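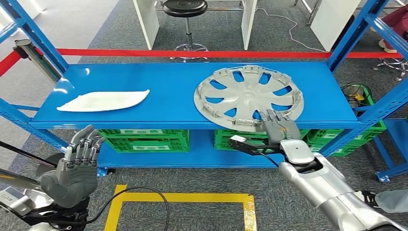

Declan Stockdale says hubcaps belong on a wall hook and lamp covers belong in a box with the lid shut, and that anybody who leaves either one on an open shelf deserves the scratches. He wrote that under my last gallery, the one about the Kavley parts room, and I have been arguing with it in my head ever since.

I don't buy the wall hook. I tried hooks in December and ended up with bent retaining clips, and a cover with bad clips is worth nothing to me. I'm not sold on flat storage either, though. It eats space like nothing else, and every seller of shelving swears their system will fix that.

The blue shelves are the part I have the fewest complaints about. The big silver-gray hubcap lies face up, so the clips around the rim stay off the metal. Eight openings between the spokes, and you can see blue through every one.

The white piece to the left of it looks like a lamp cover to me, long and curved with a pointed end. Glossy plastic on bare metal makes me nervous. Declan may have a point there — I still want to see his box before I agree.

Green crates go on the level underneath, with slotted sides and white label panels. I like the slots. Labels I trust about as far as I can read them, and in most parts rooms they describe whatever was in the crate two owners ago.

Kaveo sells a padded divider set for shelves like these. The leaflet promises room for 146 covers, which I would love to see somebody try with full-size ones. I'm keeping my money until they show a loaded shelf.

Next gallery: door trim, and the foam sleeves everybody keeps recommending to me.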